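Sistero driver work, progress report for September
Prepared by Lingyun Li for the Aubert program office

This month we continued to move the Flaltthorpe test machines to the new kernel. Of the 36 machines, all but 2 are now upgraded and run the nightly benchmarks.

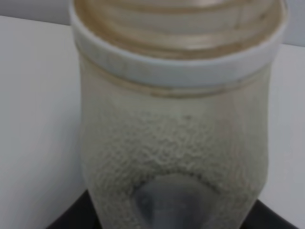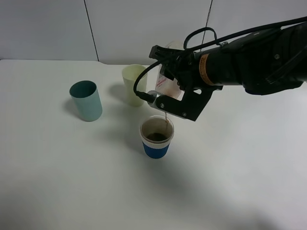
Translucent bottle, close up (first) and held above a paper cup (second).

The graphics regression from the last report is fixed. It came from a wrong default in the memory settings, and the patch is already sent upstream — we wait for review. The full suite has 1,468 tests, and 6 of them still fail on the older cards. I believe these have one common reason, but I did not prove it yet.

The packaging task for Mudmont is behind the plan. The build server was down from Tuesday, and we lost some days of work. I ask to move this milestone to the next period. The budget does not change.

Next steps: upgrade the remaining machines, close the failing tests, and publish the benchmark scripts with a short guide for installation.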